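Plirkton Shared Workshop: Questions We Get a Lot

Do I need to book a table?
Before 11 a.m., no. After that, yes, and the sheet by the door is the only booking system we recognize. Telling Pichit in the parking lot does not count as booking.

How long can I keep a table?
Two hours if others are waiting. If the place is quiet, stay until your back gives out.

Can I leave my project overnight?
On the shelves, with your name on it. Unlabeled things go in the August clear-out – yes, even the nice ones.

Is there glue?
There is a bottle of glue. Whether there is glue in it depends on who came before you.

What does it cost?
Members pay nothing extra. Guests pay $11 a visit, cash or card. We can't break a 100.

What should a table look like when I leave?
White, wiped down, and free of your coffee cup. Paint goes on a drop cloth, never straight on the top.

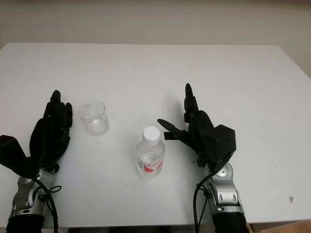
Who do I call if I'm locked out?
Javiera Ojeda, extension 1084. She will let you in and she will sigh.

Can I bring my dog?
Ask the dog how it feels about table saws. Then leave it at home.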